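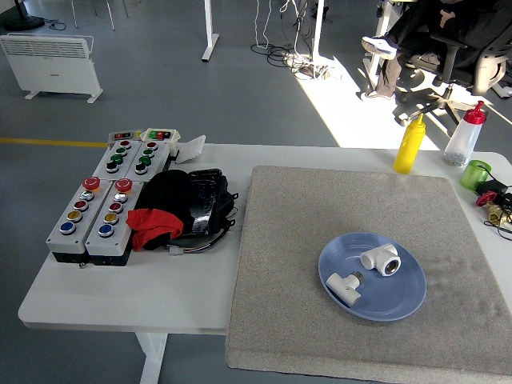
## 4.2. La forma como coartada

Los 17 fontaneros y electricistas entrevistados coinciden en que las piezas «se llaman como se llaman», respuesta que dificulta bastante la redacción de un artículo. La *te* parece darles la razón: las dos piezas blancas de la figura 1 tienen forma de letra y llevan su nombre, tumbadas ambas. Sin embargo, nueve informantes reservan *te* para la pieza de tres bocas iguales y llaman *derivación* a la otra. Un décimo defendió *injerto* con tal vehemencia que hubo que repetir la grabación.

El catálogo de Pastgate, fuente principal de Szabó y Kneath, registra *te* en femenino. En el taller Oláh se oye *el te*, y la infusión no ha presentado queja alguna.

Más fértil resulta el campo de las setas. El pulsador rojo de parada de emergencia (figura 2, caja delantera izquierda) es *seta* para todos los electricistas de la muestra. Ninguno acepta *champiñón*, que un manual traducido de Kalora emplea en 50 páginas consecutivas. Los cuatro botones redondos que lo acompañan, en cambio, no han merecido metáfora: son *el rojo*, *el azul* y así sucesivamente. 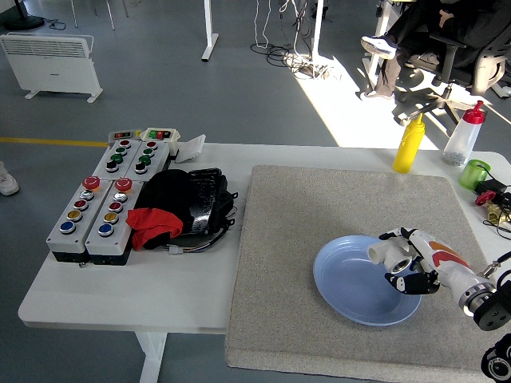 **Género y número**

El plural *tes* apenas plantea dudas en el habla – sí en la factura, donde Csonka documenta *tees*, *TES* y un solitario *t's*. Las facturas de Grenley evitan el problema con «piezas, 2», fórmula que excluimos del corpus.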